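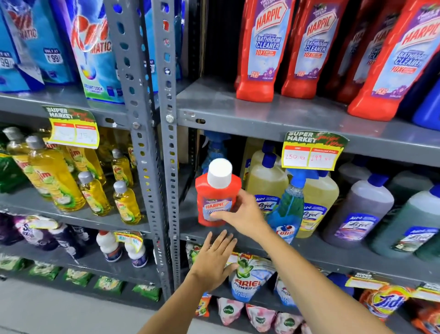
Bristuvel shelf set, README

Egocentric clips of shelf handling in a supermarket, household cleaning aisle. Head view, both hands. Meant for training and checking pick / place / face-up policies. 1,137 clips in the current drop, rest still in review.

Maintained by Cyprian Malinowski (capture) and Ryszard Sobczak (labels). Last edit 10 February 2023.

What counts as a good clip

- Both hands in view at contact. One hand out for a moment is OK, both out is a reject.
- Grip the body of the bottle. Never the cap or trigger, the Polness gripper can't copy that and we lose the clip.
- Steadying hand goes on the shelf lip or stays open and clear. No leaning on product.
- Don't cover the price tag if you can help it. Tags are used as shelf anchors.
- Only one item moved per clip. If a neighbor tips, keep rolling, tag it "disturbed".

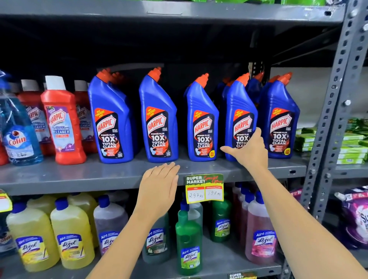
Left hand on shelf lip, right fingertips on the label of a blue Harpic bottle.

Labeling rules

Contact starts at first touch, not at lift. Wonville used lift, so dont mix the two sets without shifting the times.

Color variants of one brand are seperate classes. Red bathroom cleaner and blue toilet cleaner are both Harpic, still two classes. Same for the Lizol colors.

Partly hidden items: label if you can name it from what's showing. Otherwise "unknown_bottle" or "unknown_pouch". No guessing from the row behind.

Prices: transcribe MRP and discounted price only when both can be read. Handwriting, so double check 1 vs 7.

Motion blur: keep it. Flag if the target item is blurred, ignore if it's just background.

Before you capture

1. Ask the store, every time. Signed form goes to Borkowska before upload.
2. Shoppers in view means stop and redo. No faces in the release, no blurring after the fact.
3. Start with open hands up near the shelf, hold, then reach.

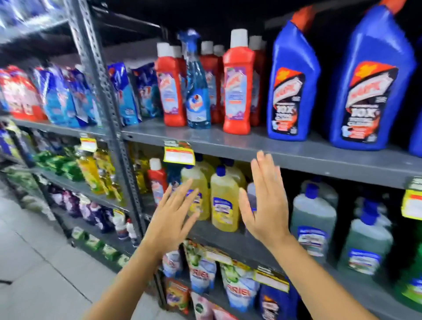
4. Put things back facing front.
5. Max 200 clips per session, then swap wearer. Tired hands get sloppy.

Known problems

- Shelf posts (the perforated ones) confuse the depth step. Fix planned for June.
- Pouches are under-represented vs bottles.
- Version 4 of the label tool drops the "disturbed" tag on export. Use the older one for now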